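Le Goff Hall Adds Beginner Accordion Class

Wallby, August 2022

The music program at Le Goff Hall in Wallby will offer a beginner class in button accordion this fall, taught by Thierry Baudry. Baudry has played for dances in the area for many years and has given private lessons out of his home in Hureneck. He has not taught a group at the hall before.

The class is limited to 12 students and is open to adults and to children old enough to hold a full-size instrument. No reading of music is required. Baudry teaches by ear for the first few weeks and hands out written tunes after that.

"Most people who call me already have an accordion in a closet," Baudry said. "It came from an uncle and they never learned which way to push."
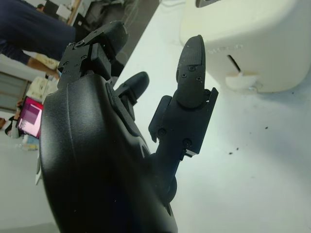 Students without an instrument can rent one through the hall for $55 for the session. The rental accordions are two-row models in G and C, and they go out in the order that people sign up. Anyone bringing an older accordion is asked to have the reeds and bellows checked first. Baudry will look over instruments on the evening before the first class at no charge.

The fee for the full session is $77, and families with 2 or more students pay the full rate for the first one only. Tunes will come mostly from the local dance repertory, with waltzes first and then polkas.

A slow jam will follow each class and is open to fiddlers, guitar players and anyone else who wants to sit in. The Nemarance dance band has invited students to join it for a short set at its winter dance.

Sign-up sheets are at the front desk of the hall and close at the end of August.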